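Mokine – trajectory cleanup and labeling for hand-held gripper recordings

Version 3, updated Sep 16, 2020

I wrote the first bit of Mokine because I was fed up with scrubbing through demonstrations by hand. You know the drill: you've got a folder full of two-handed recordings, half of them start with somebody fiddling with their gloves, and you want to know where the work begins and ends. My evening script grew a timeline, then a viewer, then a proper installer, and now it's a thing I sell through Nurkholm (which is me and a very slow coffee machine).

What it does

You drop in the video and pose tracks from your left and right grippers and Mokine lines them up on one clock. It finds the spots where tracking jumped, patches the short ones and flags the long ones so you can decide for yourself. Then it suggests cut points based on when the fingers open and close. You drag them if you don't like them – I drag mine all the time.

Bedding is what I test on the most, and I'm weirdly fond of it! A big white sheet has hardly any texture for the tracker to hold on to, it fills up the view the moment you get close, and the folds move while you're looking at them. If the cleanup survives a bed, it'll have an easy time with cups and boxes.

What's in the box

The desktop app for Windows and Linux, the command line tool for batch jobs, and the Tavares export plug-in, which used to cost extra and now doesn't. You also get 15 sample recordings so you can poke at everything before your own files are ready.

What you need

A machine with 16 GB of memory will do, though long sessions are happier with more. The viewer wants a half-decent graphics card. Batch mode doesn't care and will chug along on an old office tower. I run mine overnight, 200 clips at a go.

New in this version

Left and right tracks can have different frame rates now (sorry that took so long). Gripper numbers are saved with each clip, so swapping hands halfway through a session won't scramble your labels. The Grostunstead color theme is back too, because I got more mail over that than over any bug.

Price

$70 per seat, paid once, with updates through the whole of version 3. Schools can write to me for a lab license.

Known problems

Two grippers crossing very close together can still swap tracks for a moment. The viewer marks those stretches in orange, and I'd check them by eye before you export.
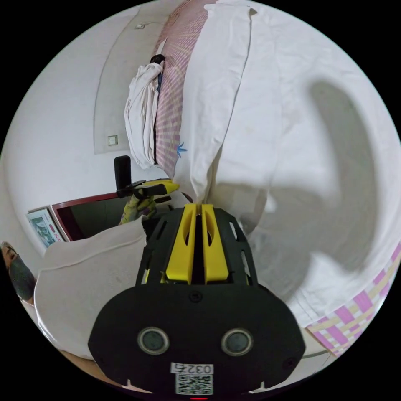 The fix I'm working on compares finger openings on both sides through the crossing, and it's looking good on my own files. If you've got a nasty crossing you can share, send it over and I'll add it to the test set.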